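Keeping the Reading Nook and Homework Supplies Under Control at Home

27 Dec 2021

Several of you wrote after my November post asking how on earth we keep track of the library books, the reading logs, the sight word cards and all the little papers that come home in the folder. I taught second grade for a good long while before I had kiddos of my own, and I brought most of my habits home with me (along with far too many dried-out markers!).

Let me start with the sight words. I print them on heavy card stock, 100 to a set, and punch one corner so they can go on a ring. We only take 2 rings out in a week. The rest stay in a drawer, and I swap them when the child can read through a ring without stopping — that might be four days or it might be three weeks, and I've stopped fretting over which.

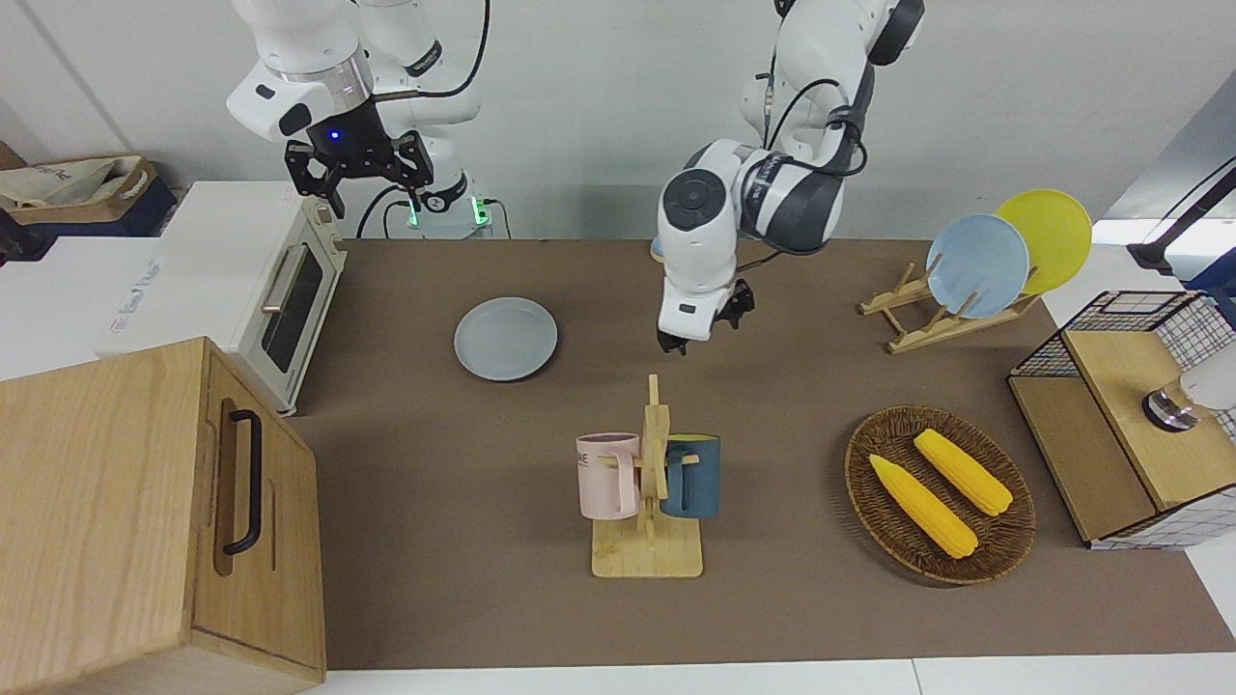 Reading logs used to be our biggest headache. The paper would go missing, I would sign a napkin, and the teacher would very kindly pretend it was fine. Now ours hangs on a clip in the kitchen, where everybody ends up sooner or later. If you have a toaster oven out on the left side of the table like the cream-colored one here, put your clip on the other side of the room and well away from the heat. My youngest colors in one square for every book, and she has 41 squares done since we hung up the new sheet.

Library books get their own shelf, the low one by the Lamont bookcase, and they don't mix with ours. I learned this after paying for a dinosaur book that was under the couch all along. I put a strip of green painter's tape along the edge of the shelf so even the little one knows where they go. Painter's tape peels off clean if you change it every couple of months, but leave it on all summer and you'll be scrubbing.

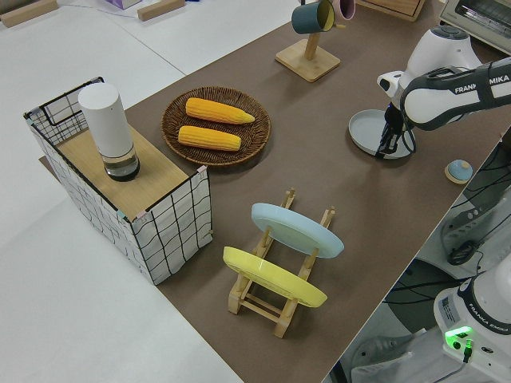
The tape works for our own books, too. We have 170 picture books by my last tally for the insurance folks, and I sort them by color of tape and never by author. Red is for animals, blue is for bedtime, yellow is for anything silly. Grandparents can put a book away without asking me, and a child who can't read a spine yet can still find the one she wants.

For sticky covers, I use a barely damp cloth with one drop of dish soap, then a dry one right behind it. Stand the book open like a tent until it feels dry to your hand. Crayon on a glossy page usually comes off with a plain white eraser if you go slowly.
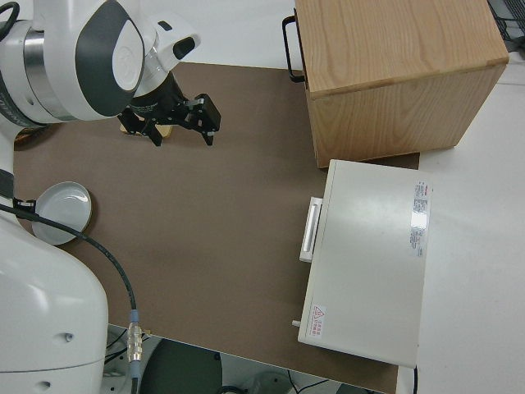
How long should a first grader read at home each night?

Ten to fifteen minutes is plenty for most of them, and being read to counts. If there are tears, close the book, have a snack and try again before bed with something easier.

Next time I'll show you how I store the math games, which are a whole other kettle of fish.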